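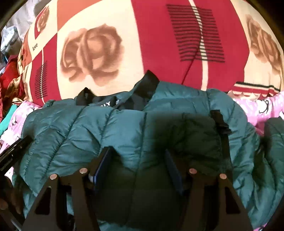

FLEDODIX GARMENT CARE, NERKVILLE
Staff and Management Consultative Meeting
Minutes, December

Present: Hanna Romaniuk (chair), Arsen Yurchenko (operations), Ustyna Kuzmenko (staff representative, folding), Lukian Stetsiuk (technical), Bohdan Zhuravel (minutes)
Apologies: none

The meeting opened at 9 a.m.

1. Minutes of the previous meeting
Agreed, with one correction to the Hebden delivery times.

2. Automated folding
Mr Stetsiuk reported that more than 3,000 handling runs had been recorded with the hand-held grippers. Shirts and towels were satisfactory. Padded jackets remained difficult, and collars in particular. He asked that staff continue to record these at home as well as on site.

Ms Kuzmenko said that folders on the late shift wished to know whether recording time counted towards their hourly target. Several had fallen behind as a result. Mr Yurchenko confirmed that it did not at present. It was agreed that 60 minutes per shift would be set aside and paid at the full rate.

3. Posts and grading
The chair stated that five folding posts would move to inspection and repair when the Ulance line opened. Ms Kuzmenko asked for the grading in writing and recorded her concern that inspection work was more tiring on the eyes. Mr Yurchenko to circulate the grades before the next meeting.

4. Any other business
Wrist discomfort from the grippers was raised. Mr Stetsiuk to look at a lighter handle.

The meeting closed at 10.15 a.m.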